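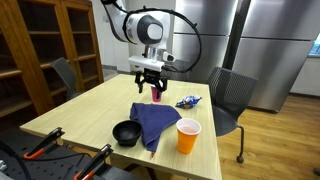

4. Clearing and wiping the table

Your Wovik table is happiest when it is cleared little and often, so please don't feel you must wait until everybody has gone home. A few minutes after each tea break will keep the pale top looking lovely for years.

4.1 Tip away any drink left in the cups before you carry them to the sink. A plastic cup such as the orange one is light, and it goes over very easily once your sleeve catches it.

4.2 Gather the snack wrappers and put them straight in the bin. The crinkly blue and white sort likes to hide a few crumbs, so give it a little fold first.

4.3 Move the bowl, the cups and any plates to one side. Lift them, please — dragging a bowl with grit under it is how most scratches begin.

4.4 Wring out your cloth well and wipe along the grain, working from the far edge towards you. A navy cloth is perfectly fine, provided it has been washed 2 times before its first use on the table, as dark dye can wander.

Note: Snack bars still in their wrappers can go back on the plate for the next person. The teal plate has raised edges, which makes it a good one for passing round.

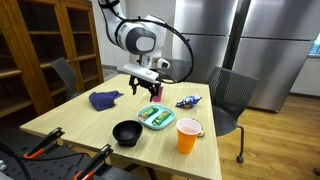 A reader at Civgate wrote to ask whether the cloth could simply be left on the table between breaks, as theirs always ends up there anyway. By all means, so long as it is dry. A damp cloth left in a heap will leave a dull patch, and you will need Driso polish and a good deal of patience to bring the shine back.

4.5 Dry the top with a second cloth and leave it bare for 20 minutes before you lay anything out again.

Caution: Never use scouring powder, and do not wash the top with water hotter than 68 degrees.

4.6 Tuck the chairs back in. If yours are on casters, roll them slowly and stop just short of the edge — the backs can knock the wood.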